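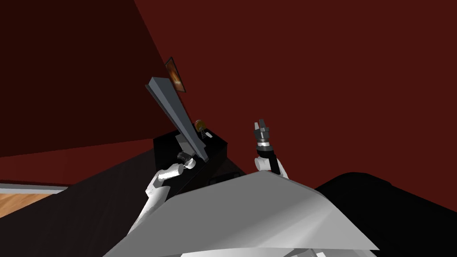 Muireann Phelan wants to know if I drove all the way to the Vavent open day to watch a robot on a screen. Yes, Muireann. I also paid for parking.

Open day, 9/24/18, continued. The morning is all simulation. Two white arms, a red room, one long gray bar. Left arm gets the bar. Right arm gets to hold its gripper in the air like it knows the answer.

The guy at the desk says they ran this task 4,000 times in software before letting the real one near any furniture. I have moved apartments with less preparation.

Asked who picked the red walls. He said they came with the room file. Asked who hung the picture. Same file. I'd live there – better lighting than my place.

Coffee break. The Travimby people have the next table and 300 tote bags. I now have two tote bags.

The real robot was on at 11. It's now 11 and a bit. A man with a laptop is saying "it worked in February" to another man with a laptop.

Nimal Uddin just asked the room if it can do dishes. Long answer. I think it was no.

Moved to 2 pm. Going to find a sandwich.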